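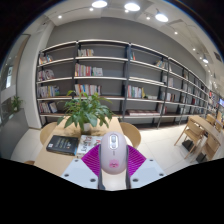 The Tiso hand kit has been on loan from Botoreo long enough that I can answer most of what Analyn raised. Short version: the fingers are good, the mounting is fussy, and the price is fair if you need more than one unit. Weight in the hand is 170 grams with the body closed up, without the camera. The two buttons are stacked near the upper end of the housing, and I can reach both without shifting my grip. The pleated fingers splay out left and right of the body, so a flat target like the white magazine on the table is partly hidden by one of them as you come in low. Plan your approach angle accordingly.

On March 22, 2019, Analyn Dagdag wrote:
> Has anyone on the list used the Tiso kit for shelf and
> table work? We are comparing it with the Famell unit.
> Questions: do the fingers hold a hardcover by the spine,
> how often do they need replacing, and does the vendor
> ship spares separately?

Spine grips: yes, up to 26 mm thick. Past that the pleats fold unevenly and the book rotates. Thin magazines lying flat are a problem for both kits. Jaxon MacPherson got better results by sliding the item to the table edge first, but that adds a step to every run.

Replacement: we changed one pair after 24 hours of use. The pleats had started to split at the root. The second pair is still on.

Spares: sold in packs of 5 pairs. Osaze Haruna at Botoreo confirmed they ship without a full kit order. Screws for the side plates are not included, and they should be.

I have not run the Famell unit long enough to compare finger wear. Alfredo Barredo has one and may want to comment. The loan ends in April, so send me any test you want run before then — preferably with the object dimensions in mm.

Margus Ots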